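Cirell hand-held gripper kit, a review after one month and one bad policy

Posted March 3, 2023

I held off on writing this one up until I had trained something on the data, because a review of a data collection kit that stops at "it's comfy in the hand" isn't much use to anyone. So: it is pretty comfy in the hand. Now the rest.

The idea behind the Cirell kit is the one from the Vonduvlow paper. You skip the teleoperation, you do the chore yourself with a gripper in each fist, and the policy learns from the wrist views. What I wanted to find out was whether adding a head view on top of the wrist views buys you anything, which the paper sort of waves at in the appendix and then drops.

I recorded 451 demos of one chore, tidying small stuff on a bathroom sink (cups, a spray bottle, that kind of thing). After I threw out the ones where tracking went funny I had 331 left. That's a lot of throwing out! Most of the bad ones were my own fault in the first couple of days, when I kept turning my wrists so the marker cubes faced away from everything. Once I learned to keep my elbows in, it got way better. I wish the manual had a page on this. It has four pages on charging.

Setup is quick. Calibration is not - plan on a good chunk of your morning the first time, and do it again if you bump anything. The Jafri software that lines up the streams is fine when it works and sulky when it doesn't, and it crashed on me twice during export. No data lost, just my patience.

Now the result, and please take it with salt, it's one chore and one sink layout. Wrist views only, the policy was good at closing on a cup and bad at picking which thing to go for next. Add the head view and the choosing got clearly better, but the grasping got a bit worse, and I had to train longer to get it back. Clear cups were the hardest by a mile in both versions. Shiny see-through plastic is just mean. I tried the Bavislow trick of dropping out the head view at random during training and that helped more than anything else I did, so if you only copy one thing from me, copy that.

Would I buy it again? Yeah, for tabletop work. For anything heavy my forearms vote no, they were done after roughly 300 demos.

Head view first, then a gripper view, same session:
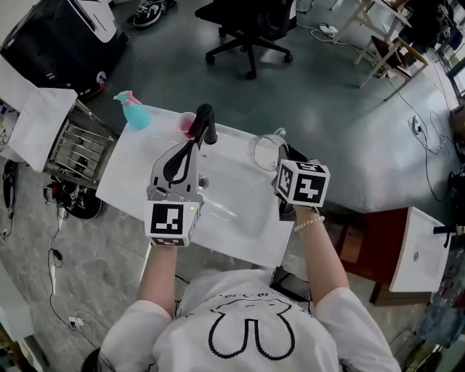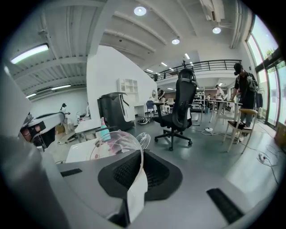

Humaira Kakakhel wrote in to say that she saw the same dip in grasping with the head view on, and that hers went away when she froze the head encoder for the first part of training and let it loose later. She also thinks 331 demos is thin for two arms and would like to see the numbers again in April with the cups moved around more.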